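Sorting station for a home daycare table: bowls and a tray?
Wimville Parents & Providers Board > Activities > Ages 3 to 5

keskin_k
Posted Tue 16 June

I run a small home daycare and I want a permanent sorting station on the low table by the window. The kids would take wooden cubes out of a tray and put them in one of two bowls. I have the bowls and the cubes. Questions:

1. Metal tray or wooden tray?
2. How do you keep everything from sliding around?
3. Does the bowl color matter?

Budget is small.

noltell58
Reply 1

Metal. I have had the same steel pan for years and it goes in the dishwasher. Wooden trays get sticky in the corners and the finish comes off. Put a mat in the bottom or the noise will drive you out of the house.

MrsPruitt
Reply 2

I disagree on metal. The rims can be sharp on the cheap ones, and a three-year-old will bang it on the table no matter what mat you use. I switched to wood and I'm not going back. Wipe it down every afternoon and it stays clean.

noltell58
Reply 3

Mine has a rolled rim and rounded corners. Run a finger around the edge in the store before you pay.

keskin_k
Reply 4

How big is the pan? Mine would have to share the table with the play dough stuff.

noltell58
Reply 5

18 inches the long way. Turn it so a short end faces the child. Then there is room for both bowls next to it and they don't have to reach across anything.

E. Kaplan
Reply 6

Ertuğrul Kaplan here, I teach the morning group at Esport Preschool. Tape is the answer to number 2. Put the bowls and tray where you want them and run short strips of masking tape at the edges. When something gets moved, the kids can see where it goes back. We replace the tape when it starts to curl. Don't use packing tape, it took the finish off one of our tables last September.

On color, we use white bowls with colored rims. The inside is plain so the cubes show up well, and you can still say "put it in the blue one."

MrsPruitt
Reply 7

Tape on a table always looks dirty within a week. A placemat with circles drawn on it does the same job and you can put it away.

E. Kaplan
Reply 8

A placemat slides too. We tried it.

keskin_k
Reply 9

OK, going with tape for now. How many cubes do you put out? I bought a tub of 200, which I now think was a mistake.

noltell58
Reply 10

Keep the tub in a closet. Start with two. Add more once they can finish without dumping the tray.

MrsPruitt
Reply 11

Two is too few for a four-year-old. They're done in ten seconds and then they wander off. I would start with six.

E. Kaplan
Reply 12

I'm with noltell58 on starting small, at least for the younger ones. Layout below, then my list.

Bowls on the left with the blue rim behind the red one, tray on the right with a black mat in it, two cubes at the far end.
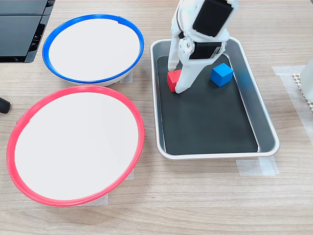 Setup list

1. Wipe the table and let it dry before any tape goes down.
2. Tray first, then the bowls.
3. Tape the edges. Short strips.
4. Mat in the tray, trimmed if it bunches up.
5. Cubes last, when the child is sitting down.

keskin_k
Reply 13

Thanks, copying that. I'll get a steel pan this weekend and check the rim. MrsPruitt, I may try six with my older two.

MrsPruitt
Reply 14

Let me know how the tape looks after a week.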